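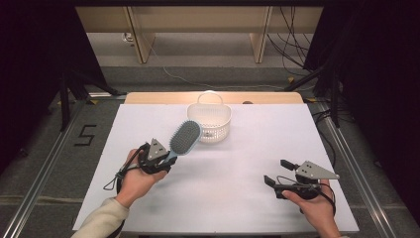
Clonby to take hard plastics at the Padthorpe Road site

Clonby residents will be able to drop off hard plastic household items at the Padthorpe Road transfer station starting 12th June, the town's public works department said.

The new bin will accept baskets, buckets, storage tubs, dish racks, laundry hampers and plastic lawn chairs. Until now these items have gone in the trash, as the sorting line that handles curbside recycling is set up for bottles, jugs and food containers.

Public works director Lech Wysocka told the town council that larger plastic pieces have been a steady problem at the curb. Residents put them in the blue carts, and crews either leave them behind or pull them out at the sorting plant.

"People want to recycle them and they put them in the cart hoping for the best," Wysocka said. "Then the belt stops and somebody has to climb up and get a bucket handle out of the rollers."

The material will be baled and sold to Butolach, a processor that grinds hard plastic into flakes for use in pallets and drainage pipe. Butolach will supply the container and haul it away when full. The town will pay $110 per trip and will get part of that back if the load is clean enough.
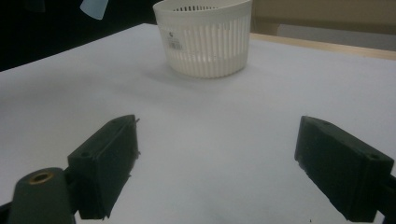
A load can be turned down if it holds too much metal, wood or fabric, so staff at the gate will look over what comes in. Screws and wire handles should be removed where possible. Small metal parts that will not come off with hand tools are allowed.

Items do not have to be spotless, but dirt, food and liquids must be rinsed out. Anything that held motor oil, pesticide or pool chemicals will not be taken and should go to the household hazardous waste collection, which is next held in December.

Garden hoses, PVC pipe, foam, vinyl siding and plastic film are also excluded. So are toys with batteries or wiring. Children's car seats are not part of the program, although Wysocka said the department has been asked about them more than any other item.

Items in good shape can still go to the swap shed next to the scale house – residents may leave up to 4 things per visit and take what they like. Councilmember questions at the meeting were mostly about traffic. The entrance backs up on busy mornings, and the new container will sit past the yard waste pile to keep cars moving.

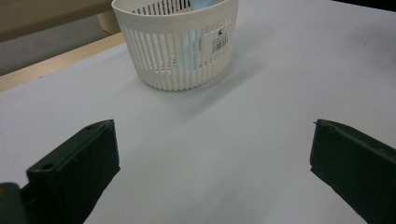 A white plastic basket with slotted sides. Contents need to be taken out before items go in the bin.

There is no charge for residents with a current transfer station sticker. Others can buy a day pass for $8 at the gate. Businesses and landlords clearing out units are asked to call ahead, and the Courtois Street apartments will have a separate pickup.

The program will run for 16 months, after which the council will vote on whether to keep it. The transfer station's regular hours are not changing. A printed list of accepted items is available at town hall and at the scale house.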